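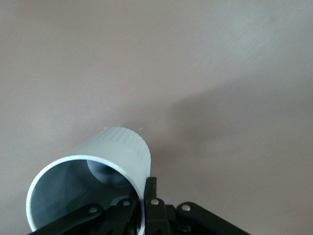
Silto Ribbed Tumbler, 492 ml

Okay, so I've been selling kitchen things out of my little shop for long enough to get picky about cups, and the Silto is the one I keep coming back to. It's a plain plastic tumbler in a soft pale gray, with a band of fine ribs down at the closed end, and I know how that sounds. A gray plastic cup! But I have drunk my morning iced coffee out of one of these every day since May and I'm still happy to see it in the dish rack.

I'm Sơn Lương, I run the Thân shop, and I write all of these pages myself, so if something is wrong or missing you can blame me (and please email me so I can fix it).

What you're getting

One tumbler, no lid, no straw. It holds 492 ml filled right to the brim, and in real life you'll want to stop a bit short of that unless you enjoy mopping. A regular can of soda fits with plenty of ice. So does a very large milk tea, which is what my niece uses hers for.

The walls are straight, so a long spoon gets into the corners and you can scrub the bottom with a normal sponge. My hand fits inside. If you have big hands, get a bottle brush, you'll be less annoyed.

About the ribs

People ask about these a lot. They're there for grip, mostly. Cold drinks sweat, and a smooth cup gets slippery when you pick it up low, which is how kids and anybody reaching across a table tend to do it. The ribs are shallow, so they don't collect much gunk. If you make smoothies and let one dry down the outside (guilty), a soft toothbrush clears the grooves in a few seconds.

The older Silto had ribs all the way up and I never loved it. It felt like holding a radiator. I still have a couple of those in the back if you're trying to match a set, just ask.

Hot drinks

I'd skip them. Warm is fine, so lukewarm tea or a cup of cocoa that's been sitting around for a while, no problem. Anything straight off the boil will make the wall too hot to hold and it isn't what the cup was made for. For coffee, look at the Stanerov double-wall mug, which I also carry, and which I'd recommend to anyone who drinks as slowly as my mother does.

Please don't microwave it either. I've had that email more than once.

Washing

Top rack of the dishwasher, or by hand with regular dish soap. The inside picks up a faint stain if you leave tomato juice or turmeric milk in it overnight. Mine had a yellow tinge for most of a week and then a paste of baking soda and water took it out. Skip the steel wool, because the surface has a slight gloss and you'll scratch it dull.

They stack, but don't jam them together wet! You get a suction thing going and then you're standing at the sink swearing at two cups. Let them dry first. If you've already got a pair stuck, put cold water in the top one, stand the bottom one in warm water for a minute, and twist.

How it compares to the Orar

The Orar tumbler is the other one people look at, and it's a good cup. It's taller and skinnier, so it fits car cup holders better, and it comes in more colors. I find it tippy. The Silto is wider and sits nice and low, and I'd take it for a patio table or a desk with a laptop on it. For the car, buy the Orar, I won't be offended.

Price is close to the same, so go by shape.

Color

Gray only right now. In daylight it leans a touch blue in the shadows, and under a warm kitchen bulb it goes almost cream. I had one customer return hers thinking I'd sent white. If you're matching it to plates, email me and I'll tell you what it looks like next to whatever I have on the shelf.

Buying more than one

I sell them as singles and in packs of 7. Yes, seven, that's how they come in the sleeve, and I don't break up the sleeves to make sixes because then I'd have a pile of odd ones. Think of it as six and a spare.

Cafés and schools can order by the case. My last batch was 1,000 and there are 615 left as I type this, so a medium-sized order shouldn't be a problem. Bigger than that, give me some notice and I'll ask the supplier before I promise you anything.

Shipping and returns

Orders that come in before 2 p.m. usually go out the same afternoon. I wrap each sleeve in paper and put it in a plain box. If one shows up cracked, send me a photo and I'll mail a replacement, no need to send the broken one back.

Unused cups can come back within a month. Used ones can't, sorry, but if yours has a problem write to me anyway and we'll sort something out.

Quick specs

Capacity: 492 ml to the brim
Material: plastic
Color: pale gray
Finish: slight gloss, ribbed band near the base
Dishwasher: top rack
Microwave: no
Sold as: single or sleeve of 7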